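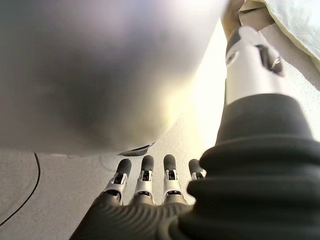 Home News Interviews Tool Library Back Issues Contact

Buying a Hand: Viorica Ivanov on Budgeting for Fingers, Sleeves and Everything After the Quote

Viorica Ivanov has a spreadsheet tab called "things with fingers," and she opened it before I had my coat off. She plans equipment for Tendale, a small company that tests whether household goods can be picked up, turned and put down by robots, and she had spent most of the spring and summer deciding how much of next year's money should go to multi-fingered hands. I had asked for half an hour. We were still talking when the building lights went to their evening setting.

"I love this stuff, I'm warning you now," she said. "I was a buyer for commercial kitchens before. Ovens, mixers, dish lines. I thought nothing would ever be as fun as a good mixer. Then I came here and the first thing on my desk was a quote for a hand. A hand! With a page of prices for fingertips!"

Tendale had used two-jaw grippers since it opened, and still does for most of its work. Those are cheap to own, Ivanov says, and everybody in the shop can strip one down and put it back together. The trouble came from customers. People who make kettles, lamps and bathroom fittings kept asking for results on curved shapes and awkward rims, and the two-jaw results were dull reading: it slipped, it slipped, it scratched the finish.

"You can design a special jaw for each object," she said. "We did that for a long time. Hipólito has a drawer of them, it's like a cutlery drawer from a nightmare. But each one costs machine time, and then the customer changes the shape of the base and you start over. So at some point the drawer is your budget for a hand. You've already spent it, you just spent it in little pieces."

That was the argument that got the first hand approved. Hipólito Navarrete, who runs the test benches, added up the hours in the drawer, and Ivanov put the total beside the supplier's price. She still thinks it is the best page in the proposal, and she has told other small shops to do the same sum before they call a single supplier.

She collected three quotes. One came from Grusel, one from Ristić, and the third from a reseller she would prefer to leave out of print. The prices on the front pages were close enough that she stopped looking at them after the first day.

"The front page is the hand in a box," she said. "What I want to know is what it costs in month eight. Who sells me a fingertip? Can I buy one fingertip, or do I have to buy a set? Is the cable a normal cable? If a joint fails, do I send back the finger or the whole hand, and what am I using while it's gone?"

Fingertips turned out to be her favorite subject. On the hand Tendale chose, the pads at the ends are rubbery and dark, and they are what meets the customer's product all day long. She compares them to tires. Ristić would sell them one at a time and Grusel only by the full hand, and for a while that looked like a clear win for Ristić.

"Then I asked Hipólito, do you ever change just one? And he laughed at me. If you change one, the grip is different on that side, and now the test you did in the morning doesn't match the test you did in the afternoon. So he changes them all together anyway. My big clever saving was worth zero. I was so proud of it, too."

Navarrete, who was within earshot the whole time, called over that it was worth slightly more than zero, because somebody always drops one.

Her other big subject is sleeves. The wrist on Tendale's arm wears a black ribbed bellows that keeps dust and crumbs of packing foam out of the joint. It was not in any of the quotes. It wasn't in her first draft either, and she found out about it from Nikola Mujić at Trandov, a parts supplier that does most of Tendale's rubber and seals.

"I called Nikola for a price on gaskets, nothing to do with this. He asked what was new and I told him, and he said, so what are you putting over the wrist? And I had nothing. I had a line for the arm and a line for the hand, and in between, nothing!"

Mujić, reached by phone later, remembered the call well. "She was quiet for a second and then she was delighted," he said. "Most buyers get annoyed when you find a hole in the plan. Viorica wanted to know every other hole. We talked about how much a sleeve takes away from the space near the fingers, because it does. A fat sleeve gets in the way when the hand comes in low. It can get in the way of a camera on the wrist as well. So you don't just buy the cheapest one that goes around the pipe."

The camera question cost her more thought than she expected. Tendale wanted a small camera up at the wrist, looking along the fingers, so that the people writing the reports could see what the hand was doing at the moment of contact. The camera itself was a minor purchase. What came with it was lighting.

"When a big shiny thing is right up against the lens, you get blur and you get glare," Ivanov said. "You can have a beautiful camera and the light behind the object just wipes it out. So I put money for lamps and shades in the plan, and for plain matte table surfaces. And I got asked why the robot budget had lampshades in it. Fair question! But I would sooner have a middling camera and good light. I learned that from photographing ovens for insurance claims."

We moved to the table in the corner where she keeps the printed version, which is covered in three colors of ink. Her rule for the whole plan is that 20 percent of the purchase price is set aside in the first year for parts, and that this money may not be touched for anything else, including nice things, including training. Training gets its own line. I asked where the 20 came from.

"From mixers," she said. "I used it in kitchens and it was a little too much. I used it here and it was a little too little. So it's a starting number. If you are buying a two-jaw gripper you can go lower, for sure. A hand has so many joints. Each joint is a small thing that would like your attention."

The smallest line she is proud of is 2,000 dollars for what the sheet calls "sacrifice." It pays for objects the hand is allowed to break: kettles, soap dispensers, heavy mugs, a few lamp bases with slippery undersides. Before that line existed, the bench crew practiced on customer samples with great care and very slowly.

"Gunther made me write that one," she said. "He said, if they are scared of the object they will never learn the hand."

Gunther Stüber is Tendale's owner, and he is less dreamy about fingers than his buyer, though he likes them more than he lets on in meetings. He told me he had turned down the first version of the proposal, which asked for two hands at once.

"I asked what the second one would do while the first one was being learned," Stüber said. "She said it would be the spare. I said, that is a very expensive thing to keep in a cupboard. So we bought one, and we kept the old grippers on the other benches, and we bought a spare finger. If I'm wrong, she will remind me every day, which is her job."

Ivanov disagrees with him still, in a cheerful way. The second hand is in next year's draft, this time with its own bench and its own customers' work behind it. She has moved the request to page one.

I wanted to know what she would tell a shop of the same size that is looking at its first hand. She gave me a long answer, and I have kept most of it.

"Go and see one working, with your own object. Bring the object in a bag, on the train, it doesn't matter. Don't watch their demo object, their demo object is a ball or a cup and it has been picked up a million times. Bring the ugly one with the rim underneath. Then ask to change a fingertip yourself, with the tools they have on the table. If they say, oh, our technician does that, then write down what the technician costs. And look at where the cables go! I can't believe how long I spent on joints and how little on cables. A cable lying across the table is a thing the arm will find sooner or later. We paid for clips and channels after the fact, and it was such a small amount of money and such a stupid afternoon."

She also tells people to put the software hours in the same plan, even when they belong to a different person. At Tendale they belong to Ilir Babić, who writes the grip routines and who had, by his own account, been left off the first draft entirely.

"I was free, on paper," Babić said. "The hand would arrive and then it would work. I told Viorica I needed three weeks before anyone should promise a customer anything. She gave me the three weeks and she also gave me a chair, because she came to look and saw I was sitting on a shipping crate."

The chair has its own row in the spreadsheet. Ivanov scrolled down to show me, between the cable clips and the lampshades.

She is now building a shared version of the sheet, with Tendale's prices taken out, so that other small test shops can fill in their own. There is a tab for hands, one for sleeves and seals, and one that Mujić has been adding to whenever he thinks of something, which by her telling is mostly late in the evening. She expects to have it ready before the next budget round opens. Shops that want a copy can write to her at Tendale and say what they are trying to pick up.

Last updated: October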